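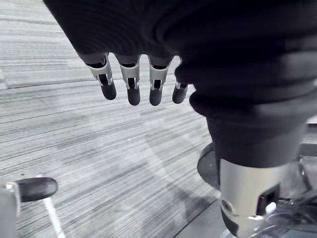
Figure 3. Wrist camera view of the four-fingered hand with its black sleeve fitted, fingers pointing down over the carpet.

3.2 Camera placement and cover

The platform was built up over one semester by the student robotics project, with Shiyu Mao and Cormac Hanrahan responsible for the wrist. Each recording session lasted 120 minutes. The students kept the camera close to the wrist so that the fingertips would stay in view during a grasp. A small camera with a wide lens also picks up a good deal of the robot itself, and we did not crop this out before training.

The cover was the part that changed most. The first version, cut from a stiffer cloth, pulled tight when the wrist turned and was dropped in July. All data reported in Section 4 were taken with the later covers. After removing clips with dropped frames, the Telten set holds 3970 clips, of which 271 were set aside for testing.

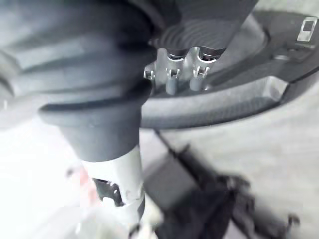
Figure 4. Close view from a wrist camera: ridged dark boot and metal shaft at left, grooved finger pad and silver bracket at top center.

Near parts are often out of focus, as in Figure 4, where the boot takes up much of the left half. Pin-yu Yen labeled the test clips by hand and marked those in which the boot or sleeve hid a fingertip. These are scored separately in Table 2.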